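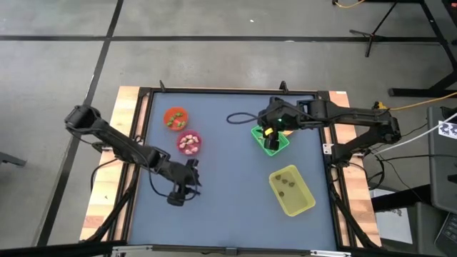 # Questions fréquentes sur le poste Devalari à deux bras

Vous êtes nombreux à nous écrire avant de commander, et c'est très bien ainsi : un poste à deux bras ne s'achète pas sur un coup de tête, et nous préférons de loin répondre à dix courriels en amont que de recevoir un carton en retour. Nous avons donc rassemblé ici les questions qui reviennent le plus souvent, avec des réponses parfois un peu longues (on nous le reproche gentiment).

## Que contient le kit ?

Les deux bras avec leurs pinces, le cadre noir qui se fixe sur votre table, le plan de travail gris-bleu, les câbles et le logiciel Stesov, avec une licence sans limite de durée. La table n'est pas comprise, l'ordinateur non plus. Pour les bols et les bacs, prenez ce que vous avez sous la main ! Chez nous, il y a un peu de tout : du rond, du rectangulaire, de l'orangé, du rose, du vert vif, du jaune translucide. Les couleurs bien franches facilitent les premiers essais, et rien ne vous empêche ensuite de passer à de la vaisselle plus discrète.

## Quelle table faut-il prévoir ?

Une table en bois clair, comme la nôtre, convient parfaitement, du moment qu'elle est stable et bien à plat. Les bras se montent de part et d'autre du plan de travail, et c'est là que beaucoup de clients se font surprendre : on pense à la surface de la table et on oublie l'espace sur les côtés. Laissez de quoi passer derrière chaque bras avec un tournevis à la main, vous nous remercierez le jour où il faudra resserrer une vis.

## Combien de temps prend l'installation ?

Comptez 3 heures à deux personnes, déballage compris. Seul, c'est faisable, mais présenter un bras devant son support tout en cherchant les vis demande une certaine souplesse. La notice comporte 17 étapes. Les premières sont très rapides, et l'étalonnage, à l'étape 11, mérite que vous preniez un café avant de vous y mettre.

## À quoi sert le voyant vert sur la pince ?

Il indique que la pince est alimentée et qu'elle communique avec le logiciel. S'il clignote, vérifiez d'abord le connecteur côté poignet : neuf fois sur dix, il n'a pas été poussé jusqu'au clic. S'il reste éteint, coupez l'alimentation, attendez un instant et recommencez avant de nous appeler.

## Que faire des câbles ?

Voilà un sujet sur lequel Patricio Escobar, notre technicien, pourrait vous tenir une après-midi entière. Son conseil tient pourtant en peu de mots : laissez toujours une boucle de mou près du bras. Un câble trop tendu limite les mouvements et finit par fatiguer le connecteur. La boucle peut reposer sur le plan de travail, pourvu qu'elle reste hors du trajet de l'autre pince.

## Peut-on travailler avec de petites pièces, ou avec des aliments ?

Oui, et c'est même notre exercice favori en démonstration : trier et déplacer de petites choses d'un récipient à l'autre, des vertes façon petits pois, des rose pâle qui rappellent des crevettes, des rondes brun foncé. Les formes irrégulières obligent à soigner la prise, et l'on apprend beaucoup plus vite qu'avec des cubes. Attention toutefois, les pinces ne sont pas certifiées pour le contact alimentaire. Ce que vous avez manipulé avec elles ne doit pas se retrouver dans une assiette, même si la tentation est grande avec ce qui ressemble à des biscuits.

## Les deux bras peuvent-ils se heurter ?

Cela peut arriver, surtout au début. Le logiciel ralentit les mouvements lorsque les pinces se rapprochent, et vous pouvez réserver à chacune sa moitié du plan. Nous vous suggérons de garder ce réglage pendant les premières semaines, puis de l'assouplir petit à petit — la version livrée depuis septembre permet de le faire sans redémarrer.

## Faut-il savoir programmer ?

Pas pour commencer. Vous guidez le bras à la main, vous enregistrez le geste, vous le rejouez. Pour aller plus loin, une interface Python est fournie, et Candela Sotomayor a rédigé 4 tutoriels en français qui partent vraiment de zéro.

## Proposez-vous une formation ?

Oui, dans notre atelier ou chez vous. Ainhoa Montoya anime les séances pour débutants, par petits groupes, et elle ne laisse repartir personne sans que son premier geste tourne correctement. Si vous hésitez encore à acheter, demandez plutôt une démonstration : elle est gratuite, et vous pouvez apporter vos propres objets.

## Comment se passe la garantie ?

Deux ans, pièces et main-d'œuvre. Les mors des pinces sont considérés comme des pièces d'usure, mais une paire de rechange est glissée dans le carton (sous la mousse, regardez bien !). Pour toute panne, écrivez-nous avec le numéro de série gravé sous la base du bras et, si possible, une courte vidéo du problème.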